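Doltari Support
Flelmont Tables: Frequently Asked Questions

This page covers the rectangular Flelmont table in all finishes. For the round version, see the separate page. Product names used below: Flelmont is the table, Sesedura is the coated top, and Ambaye is the riser kit sold separately.

ORDERING AND SIZES

What is the height of the table from floor to underside?

The clear height is 675 mm, measured to the bottom of the long rail with the leveling feet fully screwed in. The top itself adds to this, so do not use the clear height to compare the table with a desk that is quoted to its upper surface. Most chairs with fixed arms will fit under the rail. Check the arm height of the chair before ordering.

Can the table be made taller?

Yes, with the Ambaye kit. Fitted with Ambaye risers, the finished working height is 87 cm, which suits standing work for many adults. The kit replaces the leveling feet; it does not stack on top of them. Keep the original feet if you may want to go back to seated height.

Which finishes are available?

Sesedura tops come in white, light gray and oak print. The frame is the same powder-coated steel with every top. White is the finish kept in stock. The others are pressed to order and have a longer lead time, shown in the cart before payment. 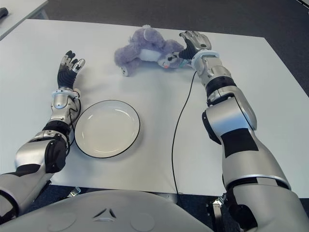
Rectangular table, white top.

Do white tops match from one batch to the next?

Closely, but we do not guarantee it. The coating is mixed in batches, and two tops from different batches can show a slight shift when they are pushed edge to edge under daylight. If you plan to join tables into a run, order them together and write "same batch" in the order notes. We cannot match a new top to one that has been in use, as all light finishes shift a little with sun exposure.

Can I buy the top without the frame?

Yes. Tops are sold alone, with the threaded inserts already in place. The insert pattern fits Flelmont frames only. If you are using your own legs you will need to drill new pilot holes, and drilling voids the warranty on the top.

Can I cut the top to size?

No. The core is sealed at the factory on all sides, and a cut edge will take up moisture. Swelling at a cut edge is not repairable.

LOAD AND STABILITY

What weight will the table hold?

The rated load is 80 kg, spread evenly over the surface. A point load at the middle of a long side should be kept well below that. The rating applies at seated height. With Ambaye risers the top will carry the same weight, but side-to-side movement is greater, and vibrating equipment should stay on a table at seated height.

Can a clamp be used on the edge?

Yes, for lamps, vises with padded jaws, and similar items. Place a scrap of hardboard or thick card between the jaw and the coating on both faces. Do not clamp over the rounded corners. Loosen the clamp when the table is moved.

The table rocks. What should I check?

First, the floor. Turn the table end for end and see if the rock stays in the same place in the room. If it does, the floor is out and the leveling feet will correct it. If the rock moves with the table, check the frame bolts as described under Assembly. A frame that still rocks on a known flat surface by more than 2 mm is out of tolerance and will be replaced.

Is sitting on the table covered?

No.

ASSEMBLY

What tools do I need?

The hex key in the box is enough for the frame. A level is useful at the end. Do not use an impact driver at any stage. The inserts in the top are set in resin, and a driver can spin them loose before you feel any resistance.

In what order should the bolts be tightened?

Lay the top face down on a clean blanket. Fit both end frames and run every bolt in by hand until the head touches the washer. Fit the long rails the same way. Only when all parts are attached should you begin tightening, working from corner to diagonal corner. Leave the center bolts of the long rails until last. If a bolt will not start by hand, back off its neighbors and shift the rail. Forcing it will strip the insert.

Can one person assemble it?

One person can build the frame. Turning the finished table over takes two people, one at each end. Lift it clear, rotate, and set all feet down together. Levering it over on one pair of legs bends the leveling stems -- this is the most common cause of damage reported to us, and it is not covered.

How do I set the leveling feet?

Start with all feet fully in. Place the level along the length of the top, then across it, and unscrew the lowest corner first. Lock each foot with the thin nut once it is set. Recheck after a week of use, especially on vinyl or carpet.

CARE AND CLEANING

What can I use on the Sesedura surface day to day?

A soft cloth, damp, with a small amount of dish soap. Wipe again with plain water and dry. Microfiber is fine. Cloths that have been washed with fabric softener leave a film that looks like streaking, and repeated wiping with the same cloth only moves it around.

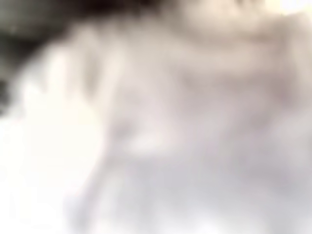
To remove an existing film, wipe with equal parts white vinegar and water, rinse, and dry with a clean cotton cloth. Test on the underside lip first if the top is in oak print.

Which products should be kept off the surface?

Acetone, paint stripper, oven cleaner, undiluted bleach, and any cream cleaner with grit in it. Melamine foam pads also count as an abrasive. They remove marks by removing a thin layer of coating, and a patch cleaned this way will have a different sheen when seen from a low angle.

How do I remove ink?

Fresh ballpoint usually lifts with isopropyl alcohol on a cotton pad. Dab, do not rub in circles. Permanent marker may need several passes with a fresh pad each time. Ink that has been left for months can stain the coating in white and light gray. Drawing over the mark with a dry-erase marker and wiping both off together sometimes works on old lines.

Will dye from clothing or cloth transfer to the top?

It can. New denim, dark felt and unwashed dyed cotton are the usual sources, mainly when damp. Do not leave them lying on a white top overnight. Dye transfer that does not come off with soap can be treated as ink. Rubber feet on small appliances cause a similar brown mark, which is a chemical reaction inside the coating and cannot be cleaned off. Use felt or cork pads under them.

Is the surface heat resistant?

It tolerates a coffee cup. It does not tolerate a pan, a soldering iron, a hair straightener or a clothes iron, with or without a towel underneath. Heat damage shows as a dull ring or a blister. Blisters cannot be pressed flat.

Can I use it outdoors?

For an afternoon in dry weather, yes. The table is not built for storage outdoors or in an unheated garage. Condensation collects in the bolt holes of the frame and will rust the hardware.

How should I care for the frame?

Dust it and wipe it with the same soap solution used on the top. Touch-up paint is available in small bottles for chips in the powder coat. Clean bare steel with fine sandpaper, wipe away dust, and apply two thin coats. The paint dries slightly glossier than the surrounding finish.

Do the bolts need attention over time?

Check them twice a year, or after any move. Snug is enough. If a bolt turns freely without tightening, stop and contact us for an insert repair kit, which includes resin and a centering sleeve.
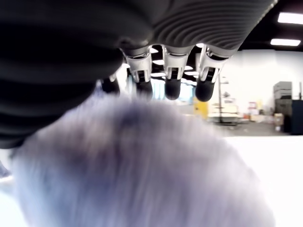 DELIVERY, RETURNS AND WARRANTY

How is the table packed?

The top and the frame ship in separate cartons and may arrive on different days. Hardware is taped inside the frame carton, under the cardboard insert. Look there before reporting it missing.

The carton arrived damaged. Should I refuse it?

Accept it, note the damage on the driver's sheet, and photograph the carton before opening it. Then check the corners of the top. Report damage through the order page and keep all packing until the claim is closed. Refused cartons go back to the depot without inspection, and the claim takes much longer.

Do you deliver on Saturday?

In some areas. If Saturday is possible for your zip code, it appears as an option at checkout. It cannot be added afterward.

Can I return an assembled table?

Yes, provided it is taken apart and repacked in both original cartons with the corner blocks in place. Tops returned without corner blocks nearly always arrive chipped, and the cost of the chip is deducted from the refund. Ambaye kits can be returned only if the bags are sealed.

What does the warranty cover?

Frame welds, threaded inserts, and delamination of the coating in normal indoor use. It does not cover scratches, stains, heat marks, swelling at drilled or cut edges, or bent leveling stems. Proof of purchase is required. The warranty stays with the first buyer.

Where do I find the batch number?

On the underside of the top, on a silver label near the right rear insert. Quote the full number, including the letter at the end, whenever you order parts. If the label is missing, the order confirmation shows the same number next to the finish.

Are parts available for older tables?

Feet, bolts, end frames and riser parts fit every Flelmont made to date. Long rails changed when the center bolt was added. If your rails have no center bolt, choose "early rail" in the parts list.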